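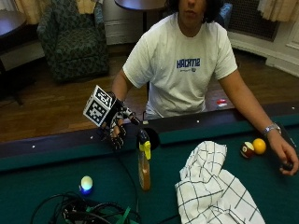
Rinimeo glove recordings: catch-up meeting, 2023-07-15

Present: Shufen Deng, Deming Yan, me (taking notes, so blame me for the spelling). Qian joined by phone for the second half and dropped off twice.

Apologies: the Gronau people, who sent comments by email. I've worked those in where they belong.

1. Notes from last time

Everybody had read them, or said they had. One fix from Deming: I wrote that the clock drift was in the glove, and he meant the clock drift between the glove and the fixed camera. Sorry, Deming! I've changed it in the shared folder.

The spare battery pack has been ordered. The shelf has not been put up. I'm carrying the shelf over again.

2. Where we are with the recordings

Shufen went through the numbers. We have 1492 takes on the drive, and 657 of those have been checked and labeled from start to finish. The rest are sitting in the "to look at" folder, which keeps growing because we record faster than we label (a nice problem to have, says Shufen, but she isn't the one labeling this month, I am).

We talked for a while about what counts as a take. I'd been splitting a recording every time the hand came back to rest, and Deming had been splitting on contact with the object, so our two batches don't line up very well. We went back and forth on this and I think we were both a bit stubborn. What we settled on: a take starts when the hand leaves rest and ends when it's back at rest, and contact gets its own marker inside the take. I'll redo my markers and Deming will merge his short ones with a script. He thinks it's an evening's work. I wrote "an evening" in the action list and he asked me to change it to "a couple of evenings," so there you go.

3. The pool table

This took the longest, as I figured it would.

Shufen likes the pool table a lot and wants to keep using it for the main set. Her case is that the green felt gives a really even background, the rail gives us a hard straight edge, and the little white diamonds set into the rail work as handy reference points when we're lining one day's view up with another. I'm with her on that. I used the diamonds to fix the alignment on a batch where somebody had nudged the camera, and it saved me redoing the whole calibration.

Deming's worry is that the learner is going to think the whole world is green. He ran the grasp predictor on a handful of takes from the old desk setup and it got noticeably worse, mostly on where the fingers close. Gronau said much the same in their email, only more politely. They'd like to see at least three different surfaces before they train anything serious on our data.

So we agreed to keep the pool table for the main set and add two more surfaces, the first being a plain desk. Second one is still open. I suggested the round wooden table in the same room so we don't have to haul the gear anywhere. Shufen is going to check if it's steady enough, and if the fixed camera can get a decent angle on it.

4. Objects

We went over the current object list. The small bottle with the yellow spout stays in. It's my favorite, to be fair, because it's small, it stands upright, and reaching for it from straight overhead gives a very different hand shape from reaching in at the side. We want plenty of both. Deming asked if the liquid inside is a problem, seeing as the level shows through and could change between days. We decided to leave the bottle closed and write the fill level in the session sheet.

Billiard balls stay too. They were lying there the first day and ended up being really useful, a striped one and a solid one side by side, so we get "pick this one and leave the other one alone" without buying anything. The trouble is that they roll. If the hand brushes one before the grasp, the takes get messy. Shufen says messy is fine and we should label those as touched before grasp and keep them. I said okay, as long as somebody else adds the new label to the tool. (Deming will.)

The towel with the grid pattern: keep it crumpled. I had been smoothing it out between takes because I'm that kind of person, and Shufen asked me to please stop. A flat cloth and a bunched-up cloth are pretty different things for a hand to deal with, and the printed grid bends with the folds, which Deming thinks could help if we ever do cloth tracking. From now on we shake it out and drop it, and leave it how it lands.

The light-up sphere is a maybe. It's pretty, I'll give it that! But the green and blue glow could throw off the exposure, and Deming would like a side-by-side before it goes on the permanent list. One set with it on and one with it off, everything else left where it is.

Qian asked if we could add some kitchen things. Yes, but after the second surface is sorted out. I don't want to change two things at once.

5. Glove and marker cube

The white cube on the back of the glove is doing its job. With the patterns on its faces we can usually get the hand position even when the wrist turns a long way over. Shufen has seen it lose tracking when the cube tips away from the camera and the view gets very steep. She showed us the plot and the gaps are short, up to 88 milliseconds. Deming can fill those in from the glove's own sensors. Anything longer gets flagged and I'll look at it by hand.

The wires are my complaint. They run from the glove down to the table, and then there's that tangle of black cable down at the near side. We have the green strap to gather it up, but it needs to be pulled in properly and moved off the felt before each session. It gets into the lower part of the view, and I've got a whole row of takes where the segmentation decided that a loop of cable was a finger. I asked for five minutes of cable tidying in the setup checklist. Agreed by everyone, with some sighing.

Right hand only for the glove, for now. Qian brought up a left glove. Fonstead can lend us one but not before October, so we'll come back to it.

6. The other hand

I wanted this as its own item as it keeps coming up in labeling. The left hand has no glove and it's often on the table anyway, sometimes holding some small thing. Should it be labeled?

Deming says no, it has no sensor data, so ignore it. Shufen says yes, because the learner will see it and needs to know it's a hand. We landed in the middle. The bare hand gets an outline and a yes/no for "holding something," and that's all. No finger joints. I can live with that.

Watches came up too. A silver watch catches the light and could confuse the outline around the wrist. Shufen's feeling is that real people wear watches and we should have takes with and without. Fine by me. It goes in the session sheet as a checkbox.

7. Clothes and faces

Quick one. Faces stay out of the picture, and the camera should be set so the top edge sits below the eyes at the very least. Lower is better. Please check this once you're sitting down, and check it again after you've scooted your chair in.

On shirts, Gronau asked if we could go plain, with no big lettering across the chest. We weren't all that convinced. Deming likes the variety and I like not having a dress code. Left as is, and Shufen will write back to them nicely.

8. Next batch

Plan is 55 takes per object on the desk, same objects as on the pool table, so that Deming can compare the two straight across. We'll mix up the order so nobody gets into a rhythm. I noticed in my own takes that I get faster and sloppier toward the end of a run, and you can see it in the glove data, so please take breaks.

Qian wants to sit in on one session and try the glove. Very welcome!

9. Anything else

Disk space: fine for now, Deming is keeping an eye on it.

Shufen asked if the session sheet could go on one page. It's at two and a bit, and we just added a fill level and a checkbox. I'll try a smaller font.

Actions

Shufen: check the round table and the camera angle. Write back to Gronau about surfaces and shirts. Ask Fonstead to hold the left glove for us.

Deming: merge the short takes (a couple of evenings). Add the "touched before grasp" label. Run the on/off comparison for the sphere. Gap filling for the cube.

Me: redo my markers. Add cables, watch and fill level to the checklist and session sheet. Put up the shelf.

Qian: send the kitchen list, and pick a session to come along to.

Next meeting to be set once the first desk takes are in.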